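Diario de mantenimiento de la célula de dos brazos, sala de Histon
Abril, turno de mañana

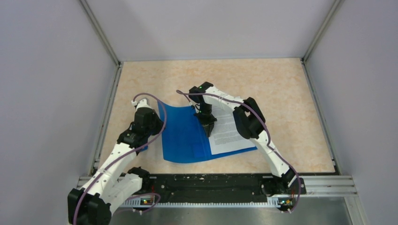

Pentti Ahonen

Se reanuda el registro de la célula tras la revisión de los servomotores del brazo derecho. La tarea de referencia continúa siendo la misma del mes anterior: carpeta de plástico abierta sobre el panel y hoja impresa encima, que el brazo derecho debe sujetar con la pinza mientras el izquierdo se ocupa del borde de la carpeta. El procedimiento de Lasgate exige que toda intervención sobre los brazos se valide con un objeto flexible, y la carpeta azul cumple ese requisito mejor que las piezas rígidas empleadas en invierno.

A las 8:40 se efectuó la puesta a cero de ambos brazos. El izquierdo respondió en el primer intento. El derecho presentó un desfase en el codo, ya conocido, que se corrigió desde la consola y quedó anotado en la ficha de la articulación. Conviene señalar que el desfase es menor que el registrado antes de la revisión, si bien no ha desaparecido. Se solicita a Soon-im Ban que conserve los valores anteriores hasta que se cierre el parte.

Se revisó a continuación el tendido de los cables morados. En el brazo izquierdo el bucle sobre la muñeca sigue siendo amplio, y en los giros extremos podría llegar a engancharse. Se optó por no acortarlo todavía. La experiencia de la célula de Prolodville, donde un cable demasiado tenso acabó por soltar el conector en plena serie, aconseja prudencia en este punto. El cable del brazo derecho sigue el contorno del eslabón superior y baja hacia la base por la parte exterior; no se modificó su recorrido. Queda pendiente recoger el sobrante enrollado junto a la placa izquierda del bastidor, tarea que se asigna al turno de tarde.

Los tornillos de fijación de las bases se apretaron con la llave dinamométrica, siguiendo el orden indicado en la hoja de Rotich. Dos de los correspondientes a la base derecha admitieron algo de giro. Se marcaron con pintura para comprobarlos al término de la semana.

La serie de validación constó de 100 ciclos, divididos en bloques. Se produjeron 11 paradas, todas ellas en el brazo derecho y casi todas en el momento de presionar la hoja contra la carpeta. En tres ocasiones el papel se desplazó antes de que la pinza alcanzara la posición prevista. Mi impresión es que la altura de aproximación quedó mal ajustada después de desmontar la muñeca, pero no dispongo aún de datos suficientes para afirmarlo. Soon-im Ban sostiene que el origen se encuentra en la carpeta, cuyo borde izquierdo se levanta y altera el apoyo. Ambas hipótesis se someterán a prueba por separado, en primer lugar la de la altura.

El almacén comunica que la pinza de repuesto no llegará antes de fin de mes. Entretanto se mantiene la actual, con limpieza de los dedos al inicio de cada turno. El tiempo de parada por esta operación fue hoy de unos 60 segundos, perfectamente asumible.

Se cerró la sesión a las 13:15, con los brazos en posición de reposo y la alimentación desconectada. La copia de los parámetros se guardó en la carpeta compartida de Histon, junto con la versión previa a la revisión. Para mañana: medir la altura de aproximación con galga, repetir un bloque corto y decidir si procede sustituir la carpeta.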